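Section 4: First suturing session

Before you start

You have unpacked the Ruster bench unit, levelled it, and got through the homing routine in Section 3 without the left arm saluting you. Good. Set aside 30 minutes for this section, or an afternoon if you have an audience.

You will need the two needle drivers from the Koretti instrument tray, one Skurkine practice pad, a pre-cut length of suture with its needle attached, and the reading glasses you claim not to use.

Seating the pad

1. Peel the backing from the pad and press it onto the curved cradle, working from the middle toward the ends. Small creases in the surface are fine. A bubble the size of a loonie is not, so lift and try again.

2. Slide the cradle in until it clicks. If it clunks, it has gone in backwards. It will go in backwards at least once.

3. Dim the room lights and bring the lamp up to the second setting. The pad has a bit of a sheen, and full brightness turns it into a mirror.

CAUTION: The needles are real needles. The pad does not mind being stuck. Your thumb will. Load needles with the instruments parked and the pedal locked.

Mounting the instruments

4. Fit one driver to each arm and turn the collar until the green light stays on. A blinking light means the collar is almost seated, a condition the unit treats as a moral failing and will not move past.

5. Open and close each set of jaws five times from the console. The movement should be smooth in both directions. A gritty feel calls for the cleaning procedure in Section 9. A grinding sound calls for us.

NOTE: Each driver is rated for 4,000 full jaw closures. The console keeps the tally and begins to nag well ahead of the limit. You can silence the nagging for a day at a time, but you can't reason with it.

Your first stitch

6. Set motion scaling to Fine. Everyone wants to start on Standard. Everyone comes back to this step.

7. Grip the needle partway along its curve, well clear of the tip. Bring it over the edge of the wound and let the tip enter square to the surface, then roll the wrist to follow the curve. Pulling straight will tear the pad, and pads are not covered under warranty.

8. Draw the thread through until a short tail remains. Tie with the second instrument, keeping both sets of jaws in view. If you lose sight of one, stop and find it before you move the other.

9. Trim the tails and leave enough to get hold of later. You may well want that one out again.

CAUTION: There is no force feedback on this model. The thread will give you no warning before it snaps. Watch the knot and the pad edges as they come together, and quit pulling once they meet.

If things go sideways

Error 13 means the arms have come too close to one another. Press Release, back out the right instrument first, and resist blaming the software until you have checked the replay. Error 158 means the drape sensor is unplugged — or that it is Friday, as far as our support desk can tell. Unplug it, plug it back in, and carry on.

One pad is good for several sessions if you spread your stitches out and start each new one on a clean patch. Loose thread can stay where it falls until you park the arms. Chasing it with the jaws is how most people meet Error 13.

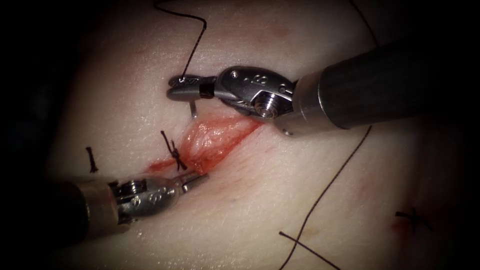
When you are ready to stop, open both sets of jaws, press Park, and wait for the second beep before reaching in. Used needles go in the sharps container supplied by Rutkowska, with the lid snapped shut. The pad can stay on its cradle under the dust cover until next time.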